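About Clavside: how we work

Clavside writes and tests working rules for small robot arms used at table height.
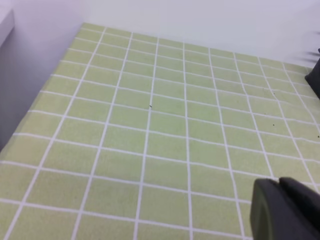
Binenitz asked us in July whether a rule sheet was worth having for so light a machine, and whether staff would read it. We keep ours to 5 rules on a single page:

The surface is cleared before the arm is powered.
One named operator holds the stop button.
Hands stay off the table while the arm is live.
Speed is set to the lowest step for any new task – without exception.
Every unplanned stop is logged, however short.

The sheet is reviewed each year with our partners at Travau. The current issue is dated 2019-11-28.

© Clavside | Contact us | Back to top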